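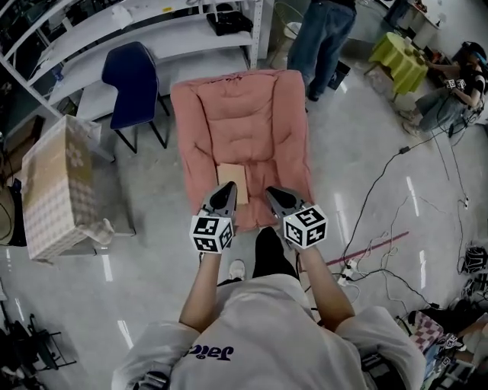 Home | Blinds | Curtains | Awnings | Jobs | Contact

Curtain and awning fitter wanted, Irkolton

Posted Jan 25, 2021 by Naa Nyarko

Zelirard makes and fits curtains, Roman shades and the odd shop awning for people who have measured their own windows and wish they hadn't. We need a fitter. The last one, Roy, has retired to a bungalow with shutters he bought from somebody else, and we are trying to be grown up about it.

The job is 35 hours a week, mostly in and near Irkolton, in a van that starts on most mornings. You'll put up tracks and poles, hang and dress the curtains, and explain to customers that no wall in a Victorian house is straight, including the one they have just had replastered. Two evenings a month you'll be at the workroom with Siriporn Kamolrat, who cuts and lines everything we sell and can tell from across the room if your measurements were taken with a cloth tape.

You'll need a full driving licence, a head for ladders and a fair bit of practice drilling into things that turn to dust. Experience with lined curtains would be lovely. Experience with bay windows would be lovelier still, as we have a long list of them and very little enthusiasm left. We can teach you pinch pleats. We can't teach you to take your boots off at the door, so please arrive knowing that.

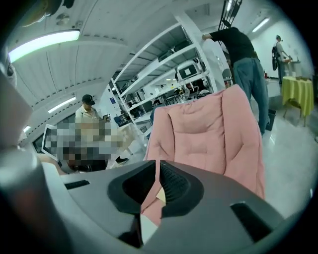 Pay depends on experience and is reviewed every June, when Manee Noiphan does the books and is best left alone until lunch. There are 5 weeks of holiday plus bank holidays, a uniform in a shade the supplier calls Vinach and the rest of us call brown, and a staff discount which has ruined several of us.

To apply, write to Prapai Chaiyaporn at the workroom with your CV and a short note about the worst window you have ever dressed. Keep the note under 60 lines. One applicant last time sent us a full account of a conservatory in a gale. It was very good, but he had only been the customer.

Interviews are held in the showroom and include a small practical test with a pole, two brackets and a spirit level. Bring your own pencil.

Share this | 35 shares | 5 comments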